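PROGRESS REPORT TO BREDBERG -- FLARON WORKSHOP, CHIP SORTING AND RE-USE
12 June period, second report

Covers everything since the January report. Short this time, sorry, the move took up most of the month. Figures for spend are in the sheet sent seperately.

Where we are

Target for the whole grant is 1000 processors sorted, cleaned, checked and either passed on or sent for recycling. We are at 700. Behind where the January plan had us but not badly. The slow part was the move to the Proludgate unit -- no benches for the first stretch, then benches and no shelving. All in now. Heating still not right in the back room, landlord knows.

Of the 700, 60 are waiting on a second look. Markings worn or smeared, can't be matched to a part number by eye. These are bagged and labelled and sit on their own shelf. They are NOT counted as passed.

What changed on the bench

Biggest change is that we stopped working on loose foam. Chips slid about, and putting one down the same way round twice was hard work. We now have a gray plate with rounded corners laid against the aluminium rails, and the chip goes into a raised nest on it. Two open holders further up the plate, facing each other with a gap in between. First plate went to the bench late in January and we've kept the design as is apart from one tweak to the nest height.
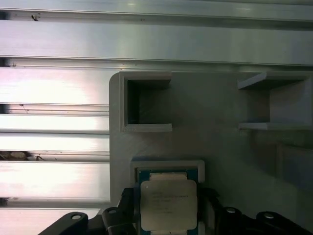 Processor seated in the nest, the two facing holders behind it.

The nest has made the biggest difference of anything bought or made under this grant. Chip sits flat, metal lid up. Printed lines on the lid still need the lamp and magnifier to read, so that step hasn't got quicker. Would like a better magnifier, see below.

Rails need brushing out more often than we thought. Dirt gets into the gaps between the bars and then onto whatever is nearby. Added to the end of day list.

Cleaning and checking

Cleaning steps same as last report. Old paste off the lid first, then edges, then leave to dry on the rack before anyone handles it again. We tried doing the edges first for a week, made more mess, went back.

Checking sheet now one page instead of 4. People were skipping the back pages. New sheet has part number, lid condition, underside condition, pass or fail, initials. Anything with a mark on the underside goes to the second look shelf, no exceptions.

Passed chips go into trays and then to Phromma for the repair classes. Phromma have had two deliveries and asked for smaller trays next time, as the big ones don't fit there cupboards. Fine by us.

Problems

-- Tray delivery late, twice. Using the old ones meanwhile, some have cracked corners.
-- Label printer jams if the roll is nearly finished. Change it early.
-- Supply of donated boards dropped off in spring. Two offices have promised more but no date from either.
-- Storage. The second look shelf is nearly full and the next one along is holding packing.

Spend

Under on travel, over on shelving. Overall inside the budget. We'd like to move what's left in travel across to equipment if Bredberg agree: one magnifier with a proper arm, one spare plate, more small trays. Quotes can be sent this week. Need a yes or no before ordering, the tray supplier only holds the price for a short time.

Next

Clear the second look shelf. Get the spare plate made so two people can work side by side. Third delivery to Phromma once the small trays arrive. Remaining 300 to be sorted by the end of the grant, which depends on the boards turning up.

Visit from your side welcome any weekday, mornings are better. Use the side door at Proludgate, the front one sticks.

Flaron workshop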